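List: shopfloor-automation
Subject: Re: [shopfloor] Kitting cells and job grading at Skadisville
From: Aranka Dobos

Replying to the question quoted further down. I keep the work instructions for the kitting area at Skadisville, so what follows is from the procedure side. Pay is handled by a different office and I can't speak to it.

First the wrist view, then the head view, from the sorting cell.
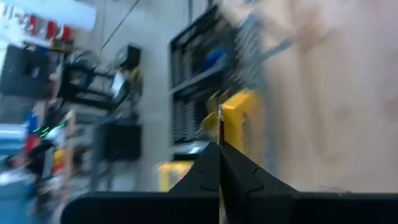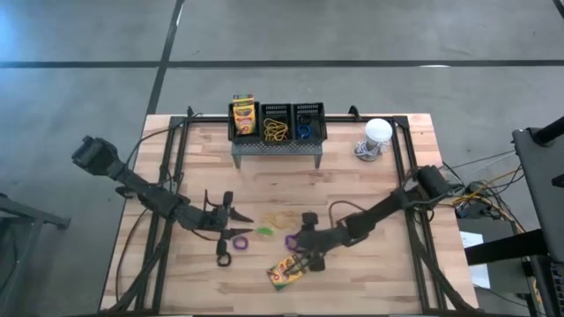 Kitting cell, Skadisville. Second view: wire-mesh organizer, rubber bands and crayon boxes on the table.

> On the list last month Rondgate said that two-arm cells had "no effect on
> headcount, some effect on duties." Can anyone who has run one through a
> full quarter say what the duties are? Our people are being asked to accept
> a new job description in August and the draft from Tallov is one
> paragraph long. It says "supports the cell as required." I can't grade
> that and neither can the shop steward.

"As required" was in our first draft too. We took it out after the first month, when the log showed what people were being called over for. The log for that month has 483 entries. Most fall under one of these headings:

Reset of loose parts. Bands stick to each other and to the fingers. An operator separates them and puts them back on the table inside the work area.

Reseating of boxes. A box lying flat is handled differently from one standing up, and the cell stops and asks if it can't decide.

Compartment check. Bands placed in the wrong compartment of the organizer are moved by hand and the error is written down with the time.

Stop and release. Only a person signed off on the cell may do this. We have eight people signed off across both shifts.

None of it is heavy work. It is interrupted work, and that was the main complaint. Under the old method a packer at the hand bench set the pace and could finish a tray before looking up. Now the call light sets it. Two people who had been quick at hand packing asked to go back to the bench, and both were moved back. One of them still covers the cell at breaks.

What we changed in the job description:

1. "Supports the cell" was replaced with the four tasks above, each with its own line and its own sign-off.

2. Logging counts as a task with time allowed for it. Before this, people wrote entries during their break, or skipped them, and the error figures were useless.

3. One operator per cell. We tried one operator for two cells and the waiting time went up on both. Rimkutė, who supply our fixtures, had advised against it and they were right.

4. Hand packing stays on the training plan. Every operator does a turn at the bench each week. When the cell is down the order still has to go out, and a new hire who has only ever watched the arms can't pack at rate.

On volume: a normal order here is 100 kits. The largest we have put through the cell is 1475, and that one was finished at the bench - the cell did the bands, people did the boxes. I would not use it as a reference for grading.

On the grade itself, ours went up one step for signed-off operators and stayed the same for the rest. The steward wanted the step for everyone in the area. That is still open.

I can send the task sheet and the sign-off form off list. They are written for our organizer layout, so the compartment check will need redoing for yours. Please ask Tallov for the stop and release procedure in writing before August, including who may do it on nights. Ours came late and we ran days only until we had it.

Aranka Dobos
Work instructions, kitting
Skadisville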